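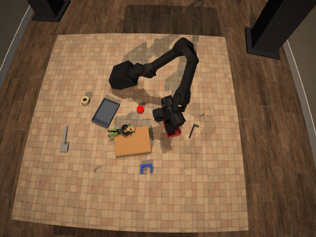

The simulated bench, with arm, trays and hand tools laid out on the tiles.

Florence Carrier began the Dunleavy arm in the shared workshop at Nakcombe, and for the first 12 weeks she built it only on screen. The parts for the real one were still on order. She modelled the arm first, then a table and the sort of clutter that collects on any bench: tape, a blue clamp, a hammer, some loose screws.

The clutter took longer than the arm. Small items sank into the tabletop or shot off sideways, and she went through 164 test runs before the grip settings behaved to her liking. 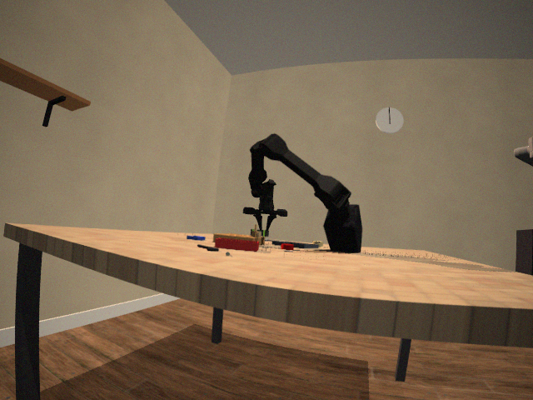
Reach was the other worry. With the elbow high and the gripper pointing down, the arm can work among things sitting close together, but it needs clear space overhead. Carrier has marked out a corner of the workshop for it, and moved a lamp. The motors are due in September. She has budgeted about 17 evenings for assembly and wiring.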